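Tarnby Debt Letters: data card

Version of January 22, 2020. The set holds 3,076 letters sent by lenders and collectors to households in Mambridge. Names and account numbers are removed.
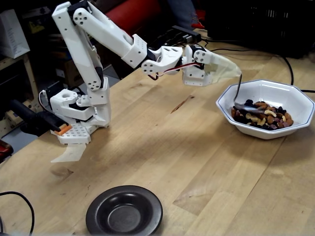

Each letter has one row in letters.csv, with the type of debt, the amount owed and the reply deadline in days. Amounts over 200 dollars are rounded to the nearest 5.

Files
letters.csv — one row per letter
labels.csv — 21 label codes, one or more per letter

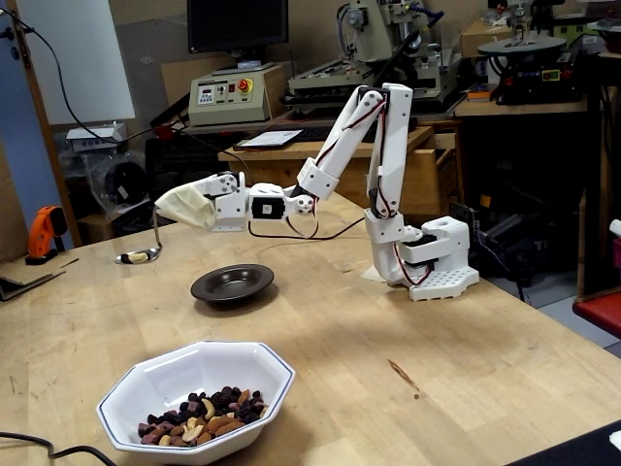 Known problems
Medical debt is thin before June. Some store card letters are labeled as bank loans. 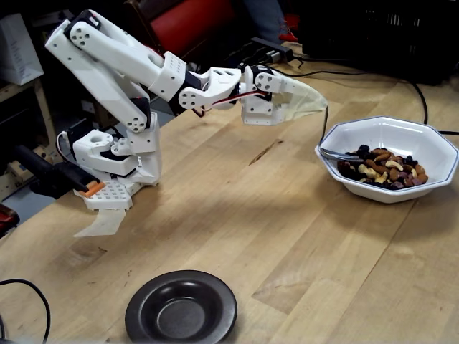
Jarnach: The deadline column counts from the date printed on the letter. Can you add the postmark date? Many replies are late by that gap alone.

Postmarks were not kept, so the column stays as it is. Please don't use the set to score borrowers.

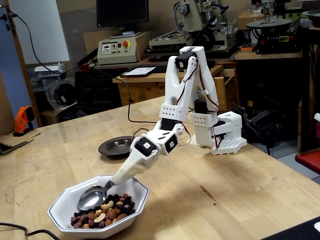

Figure 4. Arm holding a spoon in a bowl of trail mix.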